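Clirncombe gets its own channel

The studio used to be a carpet showroom, and the loading bay still opens on to the car park behind the bus station. Inside are two cameras, a lighting rig bought from a theatre that was closing, and a desk where Ghassan Tannous edits most of what goes out on Hastotent, the local television channel he launched in March.

Tannous spent 20 years in regional news before his post was cut. He had offers in the city and turned them down. His view was that the big broadcasters had stopped covering towns of this size and that people would still watch if somebody did.

Hastotent is on air for five hours a day. The news comes first, then a farming programme, a cookery slot and whatever viewers have sent in. Anyone in the district can submit a film, and those that run are paid for at a flat rate. So far 327 have been shown.
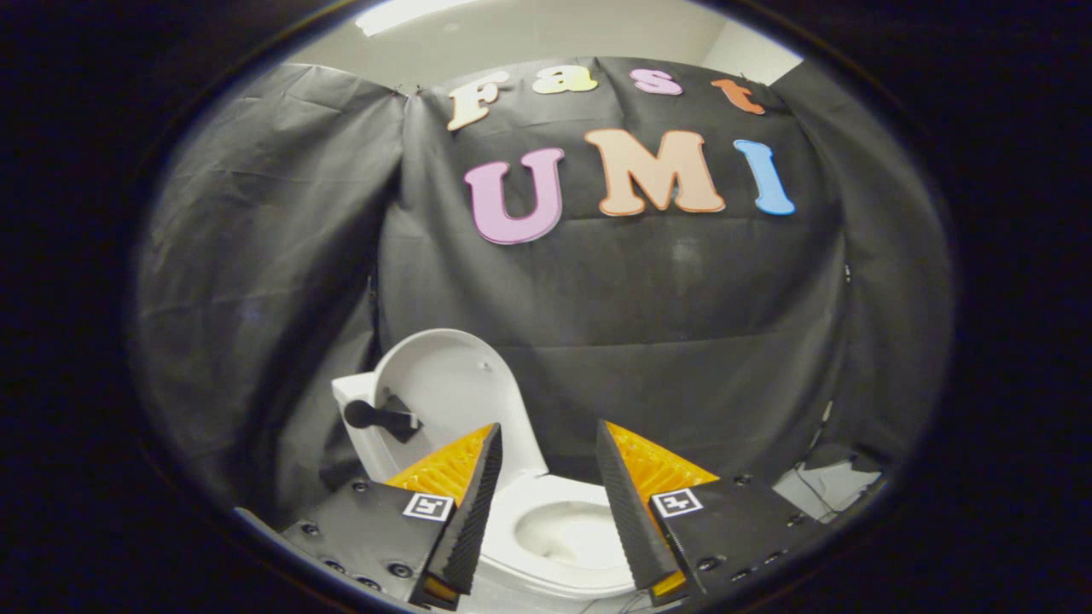

Foam letters pinned to a black cloth backdrop.

Money is the difficulty. Sovex, the cable company that carries the channel, takes a share of the advertising and can end the agreement at a year's notice. Most of the adverts come from garages, estate agents and a garden centre on the Tuhiwai road. A half-minute spot in the evening costs £530 for the week, and Tannous sells many of them himself over the phone.

Viewing figures are hard to come by, as the channel is too small for the national survey. Sovex can tell how many of its boxes are tuned in, but Tannous says he doesn't put much weight on the number. He pays more attention to the post, and to complaints when the football results are late.

The council has asked whether its meetings could be shown live. He has agreed to try it over the winter, without cuts and without a presenter. The first will go out in the slot now taken by the cookery programme, which moves to Sunday.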